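Chapter 3
Learning from Hand-Held Demonstrations

3.1 Why the arm can stay at home

Chapter 2 dealt with teleoperation, in which a person drives a robot arm and the arm's own sensors record what happens. The data is clean, but collecting it is slow. The arm has to be shipped, bolted down and calibrated at every site, and most projects end up with many hours of footage from one or two rooms.

This chapter takes up a different method. The operator carries the gripper by hand, with a camera fixed to it, and does the task directly. No arm is present. The motion of the gripper is recovered afterward from the video, and a policy is trained on the pairs of views and motions. In the Flallcombe study, which we follow through most of the chapter, operators recorded 509 demonstrations in ordinary furnished rooms, working on household objects such as table lamps and potted flowers.
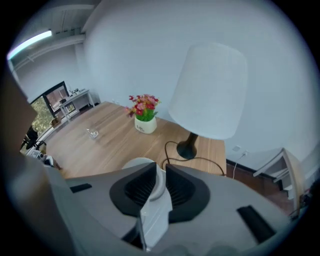 Glykeria Panagiotou objects that the method only moves the difficulty somewhere else: a person's wrist can reach poses that a given arm can't, and a policy trained on those poses will ask for them. Her objection is a fair one, and Section 3.4 is given over to it. The usual remedy is to filter the recordings against the joint limits of the target arm before training. At Flallcombe this step removed nearly 200 demonstrations, most of them reaches around the far side of an object.

A second difficulty is tracking. Plain walls offer few points for the software to hold on to, and a fast turn of the wrist blurs the ones there are. Section 3.3 covers how to detect a lost track - and when to throw the recording out.

Readers who skipped Chapter 2 should go back for its notation on camera and gripper coordinates, used here without change.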